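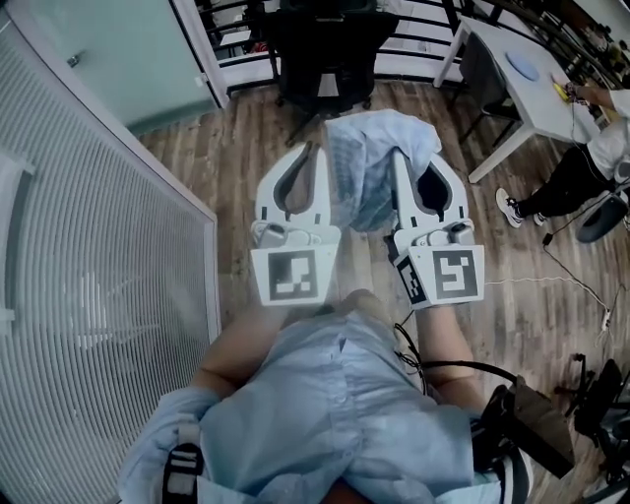 Vy Lưu

Reports > Skakville > Room and Laundry Work

Reading time: 1 min

2026-04-07

Dear Danish Satti,

I am writing to report on the cloth work in the upstairs room. From the grant we have used 400 dollars, mostly for washing and for new cloths. The light blue cloth is still the most difficult one. It is soft and it wrinkles again very quickly, so folding it takes more time than we planned.

We now do the handling in the open part of the wooden floor, between the frosted glass partition and the white table. The black mesh chair stays by the railing. Tin-yau Ho asked for a second table, but I think we can wait with this until October.

Of the 30 folding sessions in the plan, four are left. Thắng Triệu will do two of them and I will do the others. Tươi Lưu is preparing the list of cloths which must be replaced, and she found seven until now. I will send you the list together with the receipts from Kundska. Please tell me if you need the receipts on paper also.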